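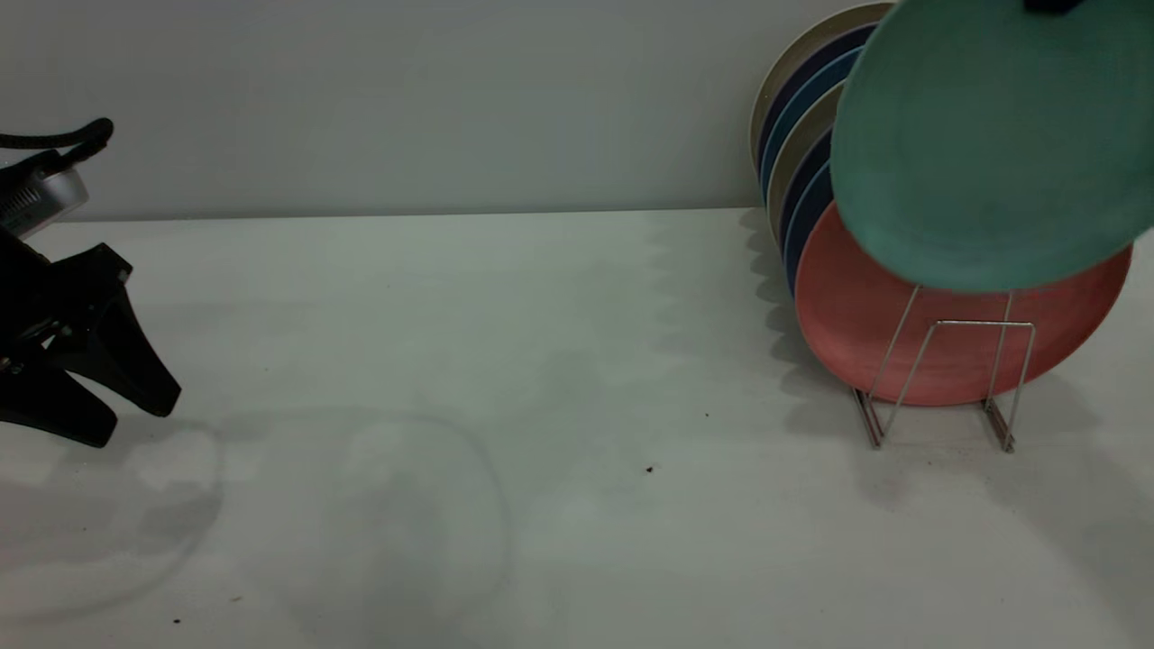

Llegué a Ustville con la idea de pasar la mañana mirando brazos mover cosas y me fui con la libreta llena de reglas. ¡Y qué reglas tan interesantes! El laboratorio Skureck abrió sus puertas el 7 de mayo de 2024, y la visita empezaba por el cuaderno de buenas prácticas, que tiene 48 páginas y se lee de un tirón.

La primera norma es de orden: antes de cada sesión se anota qué hay sobre la mesa y en qué posición, aunque sea un escurreplatos que lleva semanas en el mismo sitio. La segunda me gustó todavía más: ninguna grabación se borra por fea. Si la cámara de la muñeca solo ve un borde verde desenfocado, se guarda igual, con su etiqueta.

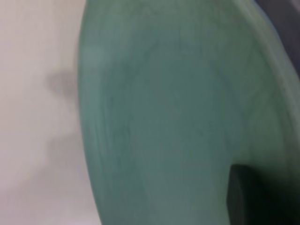
Por Jeferson Moura
Visitas y ferias

En la sala siguiente, Murray Sheehan nos explicó el protocolo Guerra, que desde abril se aplica a todo trabajo con dos brazos. Cada brazo tiene su zona, y en la franja compartida —18 centímetros, marcados en el plano— manda siempre el que sujeta la pieza. El otro espera con los dedos abiertos hasta recibir el permiso. Pregunté si eso no hacía todo lentísimo y me contestó que sí, un poco, y que prefería explicar un retraso que un choque.

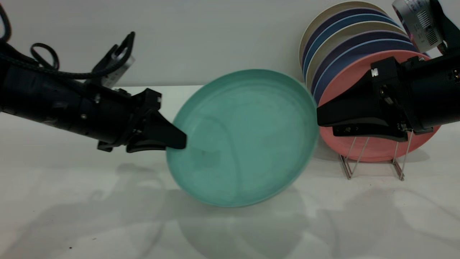 Los dos brazos y el plato verde azulado, junto al escurreplatos.

También vimos el registro de incidencias, Flurnik, con 133 entradas escritas a mano antes de pasar al ordenador (me dejaron hojearlas, ¡un lujo!). Quien pulsa la parada de emergencia firma la entrada y no tiene que justificarse ante su jefe. La velocidad máxima con visitas en la sala es de 200 milímetros por segundo y está escrita en la puerta, bien grande.

Me quedé con ganas de ver la parte de mantenimiento de pinzas, que ese día estaba cerrada. Para la próxima hay que apuntarse en recepción al llegar.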